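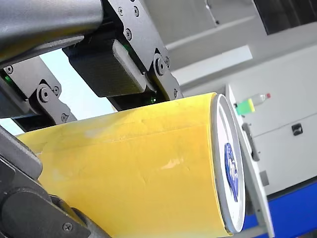
Step 3. Grip something round before you believe the brochure

Filed under: Workshop Notes > Grippers and End Effectors
Last updated: May 30, 2025

Every gripper holds a cube. Cubes are what suppliers bring to demos, and I stopped learning anything from them a long time ago. For comparing the Runix with the Lasness, use cylinders, and pick ones with a bad surface. A glossy, wrinkled wrapping like the yellow one is a fair start. A lengthwise seam is useful too, as it gives you a line to turn toward the pad or away from it.

Set it up like this:

Lay the cylinder at an angle to the fingers. Straight-on grips flatter everybody.

Close at the lowest force setting first. The Runix manual wants you to begin in the middle of the range. Ignore that.

Check where the pad touches. A flat pad on a curved side meets it along a narrow strip, whatever the quoted pad area says.

Don't trust the indicator lights. On our unit green means the finger has power. It says nothing about the grip, and I have watched people treat it as a pass.

Leave room past the end of the part. If the cap nearly meets an upright, a small slide will look like a solid hold.

Lift, wait, lower, and write down the force setting. Do it again with the cylinder turned so the seam sits somewhere else.

Step 4. Change the wrapping and start over

Repeat the whole run with gray tape or something like it, crinkled and with a ragged edge. I ran 218 grips on the first surface and 371 on the second, and the force setting I had settled on did not carry over. The Reltmont comparison sheet lists one number for "cylindrical parts" – I would like to know which cylinder.

While the arm is tilted, look at the screws on the finger bracket. Mark each head with a paint pen before the run and compare afterward. Two of mine had turned, and the sheet has no column for that.

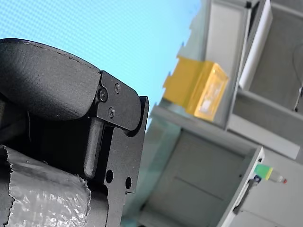 Dagim Berhe wrote in to disagree about the force setting. Starting at the bottom of the range wears the pads, he says, because the part creeps before it drops, and by the end you are testing a polished pad. He would start in the middle and work down. I have no figures to prove him wrong, so swap the pads between surfaces if you have spares.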